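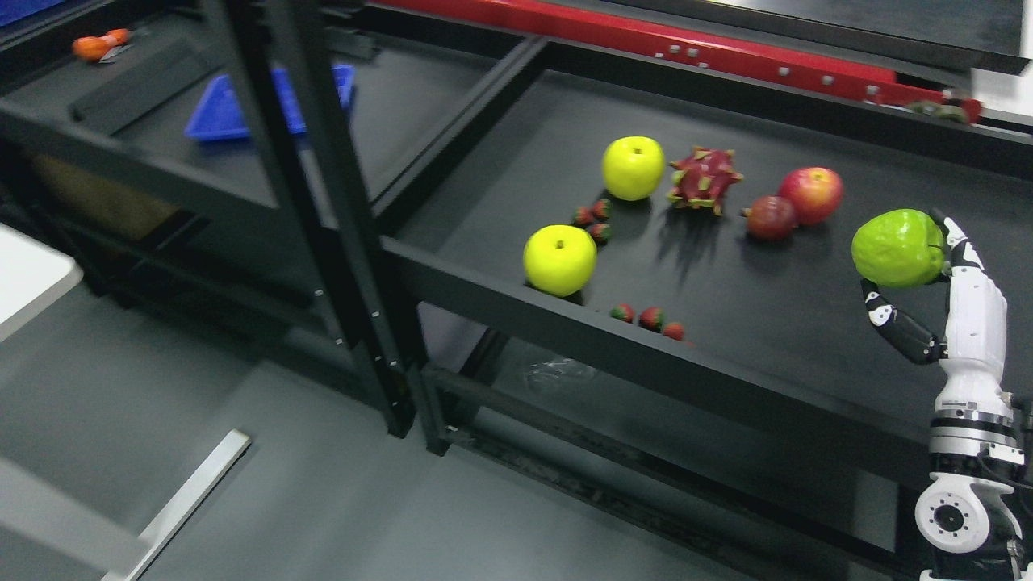 Flurnmont approves purchase of second robotic arm and hand

April 9, 2019

The Flurnmont training centre has approved the purchase of a second robotic arm and hand for its handling laboratory, with delivery planned for July. The order will be placed with Duman, which supplied the existing equipment.

Uyên Tăng, who is responsible for equipment planning at the centre, said that the present system had been booked for 90 per cent of working hours since the autumn. Teaching groups have had to share these hours with the projects of partner firms, among them the food distributor Banda.

Much of the current work concerns the picking and placing of fruit from shelving. Artificial fruit is used, from strawberries to apples and dragon fruit, so that the same pieces can be handled many times over without spoiling. A hand that closes well on a large, round fruit may need quite different settings for a strawberry, and each change takes time out of a booked session.

The planning group compared three ways of meeting demand: evening opening, hire of a second system for 8 months, and outright purchase. Hire was the cheapest in the first year but would have cost more over the full budget period. Evening opening was ruled out on staffing grounds.

The budget also provides for spare fingertips, replacement cables and a service agreement of six years. A separate sum of 1382 euros has been set aside for further shelving and artificial fruit — items which had until now been paid for out of the general teaching budget.

"We wished to see the whole cost before we signed, including the parts that wear out," said Khang La, head of the laboratory. "The arm is the largest line in the plan, but the smaller ones come round every year."

The booking software, Driso, will be extended to cover both systems before delivery. Groups wishing to reserve time on the new equipment should send their requests to the laboratory office. Existing bookings are not affected.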